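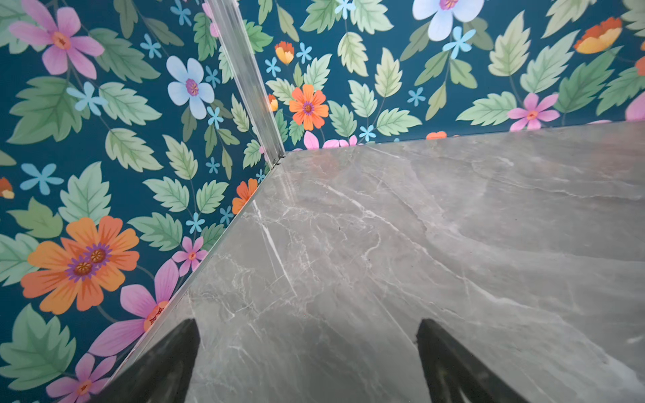 *Floral wallpaper over grey marble pattern*

**Vulard Walkers – winter meeting, Feb 9, 2025**

I took the notes again, so if you said something clever and it's missing, I was probably getting more coffee. We started late because of the snow on the hill road, and a few people were still pulling off boots when we got going.

**Last time's minutes**

Read out, more or less. I'd written that the December walk was cancelled for ice, and I got corrected on that. It was shortened, and the people who did the short version would like it known that they went out in it. Fixed! The rest was accepted.

**Spring walks**

We want to open the season with the river loop again, but the footbridge below the old mill is still closed and the sign on it doesn't say until when. I said I'd phone the township and ask. If it isn't open in time we'll do the ridge path backwards, starting at the Irkeo parking lot, so the steep part is downhill. There was some grumbling from the people with bad knees (me included) that downhill is the worse direction, and we went back and forth on this for longer than I'm going to write down. We left it that whoever leads the walk picks the direction on the morning.

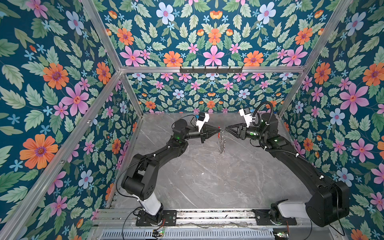 The evening walks were easier. Everyone liked them last year, everyone wants them back, and the only real argument was over the start time. Straight after supper is too early for anyone who works in town, and any later and we're finishing by flashlight until the days get longer. We're going to try starting from the library and keeping it to the paved path at first, then move out to Gramen Marsh once there's enough light. Bring bug spray for the marsh. I know I say it every year, and every year I'm the one who forgets it.

**The weekend away**

The lodge at Dumitrescu Lake got back to me. They can take us for two nights at $149 a person, sheets and breakfast included, suppers on our own. Most people thought that was fair. A couple of us thought it was steep for bunk beds, and I do see their point, but I stayed there as a kid and the breakfast is enormous. There's a drying room for wet gear and a woodstove in the common room. No cell signal past the gate, so give the lodge number to anyone who might need to reach you.

We voted yes on the lake, hands up, nobody against. Deposits to me by the end of the month please, cheque or e-transfer, and put "lake" on it so I can tell it apart from the dues. 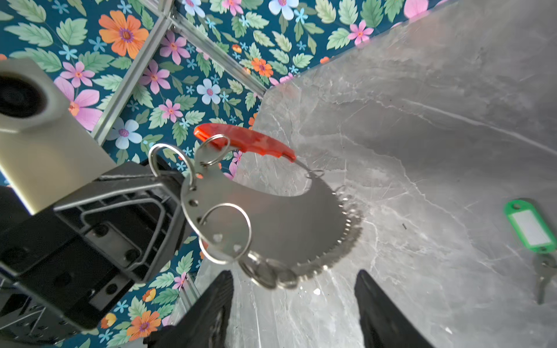

Carpooling is a mess as usual. I'll pass a sheet around at the next walk, and if you can drive, write down how many seats you've really got once the packs are in. Last fall we ended up with a dog on somebody's lap the whole way there, and it was a big dog.

**Dogs**

Which brings me to dogs. The lodge doesn't allow them inside, so no dogs on the weekend. On regular walks we're keeping the rule we have, on leash near the road and the farm fields, and the leader can be a bit easier about it in the woods. One complaint came in about the marsh last summer, somebody's spaniel and a nesting duck. We agreed on leashes the whole way at the marsh, all season.

**First aid kit**

Almost everything in it has expired. The blister pads have gone hard and the tape won't stick to anything but itself. I'm going to buy a new one and put the receipt through. There was a suggestion to carry two kits, one at the front and one at the back, and I think that's smart when we get strung out on the ridge, so I'll look at prices.

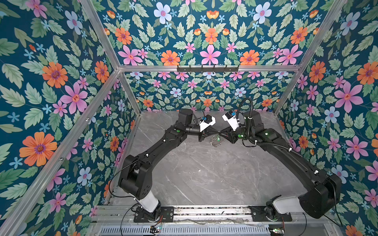
Someone at the back asked whether the slow group could have its own leader this year, so they aren't always catching up just as everybody else finishes their snack and stands up again. Lots of nodding at this one! We'll try it for the opening walk, with a proper snack stop that doesn't end until the last person has sat down and had something to eat. I still need a name for the slow leader, so email me if you'd like to do it.

**Anything else**

- A grey wool mitt, left hand, was found after the last walk. I have it.
- Trail maps for the Gramen side are out of date at the marsh end. Use the new ones from the library desk.
- Dues are the same as last year.

We wrapped up at 4 and most of us stayed to finish the date squares. Next meeting is after the opening walk, same place, and I'll send the time around once I've heard back on the footbridge.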